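Home | Courses | Student Work | Labs | Contact

Sorting Bin Layout for the Pudwood Parts Bench
Project report, Goltenbridge technical program
Bohumila Halás, Igor Sokol, Zdislava Urban
Supervisor: Drahomíra Kolář
July 13, 2022

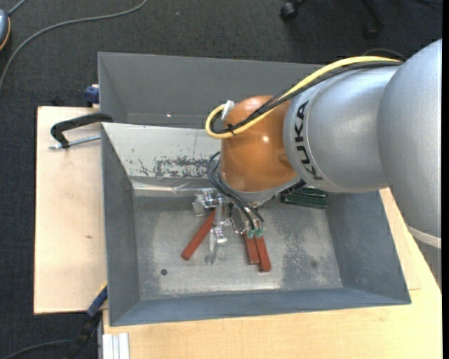

Our project dealt with the container that small parts sit in while they wait to be used at the bench. The old setup was a set of deep plastic tubs on the floor, and students had to bend down and dig for what they wanted. We were asked to propose a bin that stands at working height, takes mixed parts without a fixed order, and can be reached from above. The layout we settled on is a gray metal bin resting on two light wooden surfaces, with the space over it left clear. The reddish-brown bars are the test parts, and they lie at various angles.

1. Background

The parts bench is shared by 2 courses. One uses it for assembly exercises and the other for picking exercises, and both draw from the same stock. Before the project the stock was kept by type, one tub for each, but by the second month of term the types were mixed anyway. Svatopluk Šindelář, who ran the bench last year, gave us his notes. They mention lost parts, tubs pushed under the bench, and time spent sorting at the end of each session. Nothing in the notes suggested that students would keep the tubs sorted if we gave them more tubs, so we planned for mixed parts from the start.

2. Choice of bin

We looked at three kinds of bin. The first was a wire basket from Plollano. It was light and cheap, but the ends of the bars caught in the mesh. The second was a plastic crate already in the store room. Its floor had raised ribs, and bars that came to rest across the ribs rocked when touched. The third was the metal bin, which we got through Charvát. It is heavier than the other two and louder when parts are dropped in. We chose it anyway – it stayed put when we pulled parts against the side, and the bars caught on it less than on the basket.

The budget for the whole project was 2,000 crowns. The bin took the larger share and the rest went to wood, screws and felt pads.

3. Support

Our first support was a single board across the bench. It bowed in the middle when the bin was full, and the bin leaned toward the wall. Igor Sokol replaced it with two separate supports so that the bin is carried on both sides. This also made it easier to level, as each side can be shimmed without touching the other. The felt pads wore through quickly and we took them off again.

The height was set by trial. Each of us emptied the bin by hand at several heights and picked the one we liked. We did not agree at first. Zdislava Urban wanted it lower, and the final height is a compromise.

4. Trials

A trial began with 19 bars tipped into the bin from a bucket. We did not shake or straighten them afterward. One person then took the bars out one at a time and laid them in a row on the bench, and another wrote down any bar that could not be gripped on the first try. We ran 7 trials by hand.

Most of the trouble came from two places. Bars that landed flat against a wall were hard to get a grip on, and bars that crossed each other tended to move when the upper one was lifted. Bars lying on a slant in the open part of the floor gave no difficulty. We tried tipping the bucket from the center and from one end. Tipping from the center left fewer bars against the walls.

5. Remaining problems

The bin has no marking to show how full it should be. When it is overfilled the bars pile up and the lower ones cannot be reached until the pile is cleared. We suggest a painted line on the inside.

The noise is still a problem for anyone working at the next bench. A rubber mat on the floor of the bin would help, but we ran out of time to check whether bars slide on it in the same way – this could be a small project for the group starting in September.

The wooden supports should also be sealed. They are bare now and will pick up oil.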